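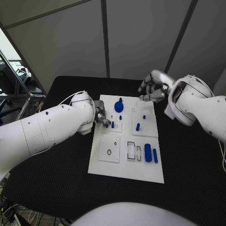
Friday, June 4, 2021

Second day comparing hands on the peg board. Left arm has the Berkora gripper with the short fingers, right arm has the jointed Solanki hand. I started with the left on the small blue pegs. It pinches near the top, so the approach height matters more than I expected — 2 mm too low and the fingers knock the peg over.

Natalie wants the same pegs tried with the Solanki before we touch the big cylinders. Akash is redoing the wrist offsets tonight. Left the log at trial 98. Need to order another cable from Letberg.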